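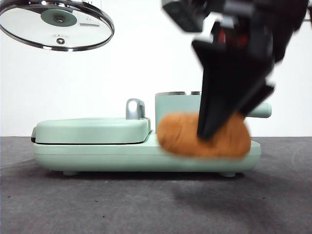

Wumpini Annan swears the potato bread came first and everything else was an accident. When we talk she has been up since 4, she has flour on her phone, and she wants to start with her grandmother's pot before we get anywhere near the bakery.

"She boiled the potatoes in their skins and kept the water," Annan says. "I poured that water down the sink for years! All that starch, gone."

The bakery is Korletey, a narrow place on the hill in Timden with one oven and a bench outside, and if you have eaten the potato loaf you will know why I drove out there twice in August. It is soft right to the crust and it toasts like a dream (butter goes in and stays in). Annan bakes it with mashed potato, potato water, a little honey, and a dough so sticky that new bakers tend to panic and reach for more flour.

"Leave it alone," she tells them. "Wet your hands, fold it, go do something else for half an hour. It comes together while you're washing up."

Her baking partner is Velimir Kelmendi, who handles the rye and is much quieter, at least until the subject of potatoes comes up. He buys them from a farm at Hastitz and wants them old and floury. New potatoes, he says, "make glue." He also likes them mashed while they steam and then left to cool fully, and he won't budge on that one. "Warm mash, and your yeast runs off without you. I lost a whole morning that way."

I asked what a home baker should try first. They both talked at once. Annan would have you make rolls, which forgive nearly everything. Kelmendi would have you make the loaf, badly, 2 or 3 times, and eat it all.

Last year they sold 3,000 of them, and Annan still cuts one open every morning to look at the crumb. She describes a good one the way other people describe a view. It should pull apart in long soft strands, she says, and smell faintly sweet, and "if it's gone by lunch, I don't need to hear anything else."

They are working on a version with caraway now. Kelmendi gave me the heel of a test loaf to take home, and it didn't make it past the parking lot.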